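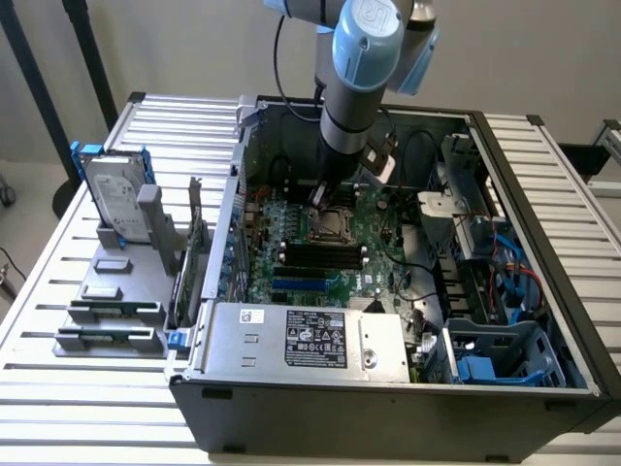 What Is Inside a Desktop Computer?

Have you ever looked at one of those big boxy computers under a desk and wondered what it's doing in there? You press a button, it starts to hum, and a moment later there's your homework, or your game, or the picture of a penguin you wanted to show your grandmother. All of that happens inside a metal box called the case, and with the side panel off, the case is a bit like a dollhouse with one wall missing. You can peek into every room!

Lay the case down on its side and the biggest thing you meet is a flat green board that covers the floor. That's the motherboard. (They come in other colors too, but green is a very common one.) Think of it as a town. The parts are the buildings, and the thin metal lines printed on the board are the roads between them. Messages zip along those roads all day long, far faster than any car.

Every town needs somebody to make decisions, and in a computer that job belongs to the CPU. Those letters stand for central processing unit, which is quite a mouthful, so most people just say "the processor." It's a thin square chip, small enough to sit in the palm of your hand, and it does sums. Millions and millions of sums! When you make a character jump in a game, the processor is working out how high, how fast, and where the feet will land.

The processor lives in a square seat called a socket. In our computer the seat is empty, so you can see the metal frame that goes around it and holds the chip down. Good computer builders are very, very careful with this part. The chip and the socket touch each other at hundreds of tiny points, and if even one gets bent, the computer may not wake up.

Right beside the socket are four long black slots with white latches on them. These are for the memory, also called RAM. Memory comes on skinny little boards, and two of them are waiting in a holder outside the case, next to the computer. To put one in, you line it up with its slot and push down until the latches hold it.

So what is memory for? Imagine you are doing a jigsaw puzzle. You need a table to spread out the pieces you're using right now, and the bigger the table, the easier it is. RAM is the computer's table. When the power goes off, the table is swept clean, and everything on it is gone — unless you saved it first.

Saving means sending your work to the storage, and that is a different part altogether. A hard drive is a metal block with spinning disks sealed inside it, and it remembers things even when the computer is switched off. Look for the one standing up at the back of the gray parts holder, in its blue carrier. Drives like that slide into a metal cage inside the case, a little like a drawer going into a dresser. If RAM is the table, then the hard drive is the closet where you keep all your puzzles.

Below the memory slots there are more slots, two blue and two black. Those are expansion slots. "Expansion" means growing bigger, and that's just what they're for: you can add a card to give the computer a new skill, such as better sound or sharper pictures.

And then there is the silver box with all the small print on its label. That's the power supply. The electricity that comes out of your wall is much too strong for delicate chips, so the power supply changes it into gentler electricity and passes it along to the other parts. Please never open a power supply, even an old one. It can hold on to electricity after it's been unplugged, and it can hurt you.

The red and blue cables are easier to make friends with. They're called SATA cables, and they carry information between the motherboard and the drives. The colors are mostly there to help people tell one cable from another.

Would you like to look inside a computer yourself? Ask a grown-up if there's an old one nobody needs anymore. Have them unplug it and take off the side, and then see how many parts you can name together. Draw a map of your computer town, with the motherboard as the ground, and label the buildings. You could even give the roads names!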